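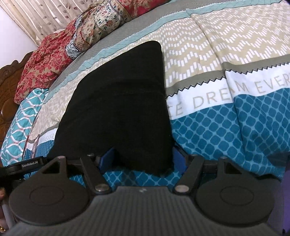
Plain black fabric on a patterned bed sheet, with a fold across the middle.

Home | Household | Textiles | Laundry | Index

Folding (laundry)

Reading time: 2 minutes

Print this article | E-mail this article

Folding is the stage of household laundry in which clean, dry cloth is brought to a smaller and more regular shape for storage. It follows drying, and ironing where that is done, and comes before stacking or hanging.

Surface

A bed is commonly used in homes without a large table. It gives a wide area at a convenient height, but a soft mattress yields under the hand and makes a sharp crease harder to press. Dark cloth is easier to find against a patterned or pale sheet, although its own folds show poorly because there is little difference in shade between the layers.

Method

The piece is spread out and smoothed from the centre towards the edges. Opposite edges are then brought together and the fold is flattened with the palm. Garments are usually folded lengthways first - sleeves or straps turned in - and then across. Irregular pieces are reduced to a rectangle by turning in any points or loose corners.

In the Hukolden method, set out by Georges Hijazi in the Karam household manual, each fold is made across the longer side until the piece is 33 cm or less in length. The manual lists 371 articles of clothing and linen.

Materials

Cotton and linen hold a crease well. Knitted fabrics stretch if lifted by one corner and are better supported from beneath. Slippery synthetics tend to open again after folding and may be rolled.

See also: Airing; Ironing; Linen cupboard

Last revised 8th November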